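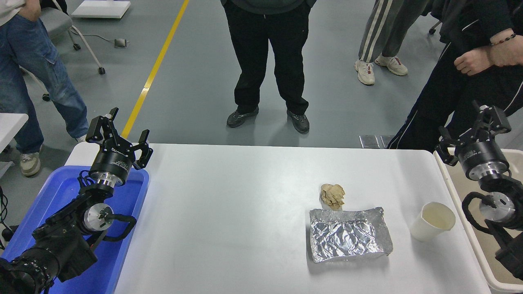
**Reviews / Planning software**

# Trorby 15, two-arm task planner

Trorby takes a list of objects and a list of places to put them, then decides which arm does what. I ran it on a sorting job: crumpled paper, a foil tray and a paper cup on a white table, a blue bin at one side and a beige one at the other.

Setup took 90 minutes, most of it spent on the camera calibration page. The wizard is clear until it asks for the table height, where it wants millimeters but doesn't say so. Aoife Tully found the setting under Advanced.

Planning is the strong part. It keeps the two grippers out of each other's space, and you can drag any step to a new spot in the timeline. Replanning after a change is quick.

Perception is weaker. Foil is hard for it — the bright creases get split into separate objects unless you raise the merge value to 70. Paper cups were fine at the default.

The logs are plain text and easy to search. Error 1657 has no entry in the manual.

I'd buy it for the planner and keep Kingi for detection. Four stars for planning, two for perception.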